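Wita Open Bin, the blue one: a long review of a plastic tray

I bought my first Wita bin for the bathroom shelf and ended up with 4 of them, so I guess that tells you where this is going. I paid $15 apiece at Drerndale, down on Fuchs Street (they had green and gray too, but the blue is so cheerful I couldn't walk past it!).

It's a plain open tray, really. Rectangular, rounded corners, a nice chunky rim all the way around that feels good to grab. It also stands on little feet, and I love that more than I expected to. You can wipe under it without a puddle hanging around, and it doesn't suck itself down onto a damp counter the way my old Sterkwood caddy did.

Size-wise it suits bathroom stuff very well. A boxed toothpaste lies down flat in there with plenty of floor left over, so I keep the spare Darlie in mine plus floss, razors, and whatever my sister leaves behind when she visits. 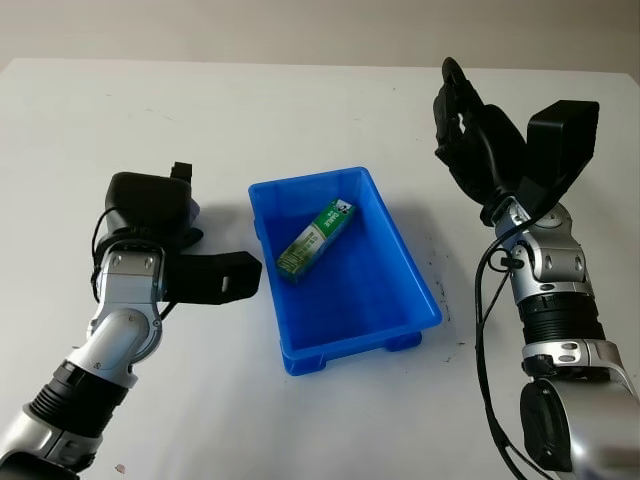

Cleaning

The inside is smooth, so a squirt of dish soap and a rinse does it. Toothpaste smears come right off. Hair dye did not, at least not completely, and there's a faint brown patch in one of mine that I've made peace with. Those rounded corners are a blessing, no gunk to dig out with a Q-tip.

What I'd change

No dividers! Skinny things slide around when you pull the bin off a high shelf, and I've had a tube of hand cream come flying at my face. They don't stack either, not in any way I'd trust. And the price sticker on the bottom took me a whole evening and half a bottle of cooking oil.

My neighbor Yoshinori Honda uses his for seed packets in the garage and thinks it's too shallow. For bathroom things I like it low, I can see what I'm running out of.

Four stars from me, and I'm going back for a green one.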